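Frequently Asked Questions: Withdrawals and Account Verification

Applies to Andrade Poker and Andrade Casino accounts. Payments are handled by Adent. Last revised in October.

Why do I have to verify my identity before a withdrawal?
The license requires it. You can deposit and play with a registered account, but the first cash-out stays pending until your name, date of birth and address have been matched to documents.

Which documents are accepted?
A driver's license, state ID card or passport, plus one proof of address such as a utility bill or bank statement. The address must match the one on your account. Post office boxes are not accepted.

My upload was rejected with code 538. What does that mean?
Code 538 means the file could be opened but the text on it could not be read. Use a flat surface and even light, keep all four corners of the document visible, and turn off the flash. Screenshots of a document return the same code.
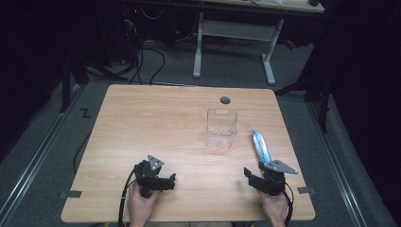
What is the smallest amount I can withdraw?
$20 to a bank account. Paper checks start at $200 and are mailed on Thursday only.

How long does a withdrawal take?
Adent reviews requests in the order received. Once approved, bank transfers post in 2 business days. Checks depend on the mail -- we cannot trace one until ten business days have passed.

Can I cancel a pending withdrawal?
Yes, until the status changes from Pending to Approved. The money goes back to your playable balance. To block this option, turn on Withdrawal Lock under Account Limits.

Can I withdraw bonus funds?
No. Bonus funds become cash after the play requirement is met. Slots from Hamovura count in full toward it. Zellalis table games count at a lower rate, listed in the terms of each offer.

Does my location matter when I withdraw?
No. Location is checked when you place a wager or take a seat at a poker table. Withdrawals can be requested from any state.

Where do I find my tax forms?
Under Account, then Documents. Forms are posted there as PDF files if one was issued to you.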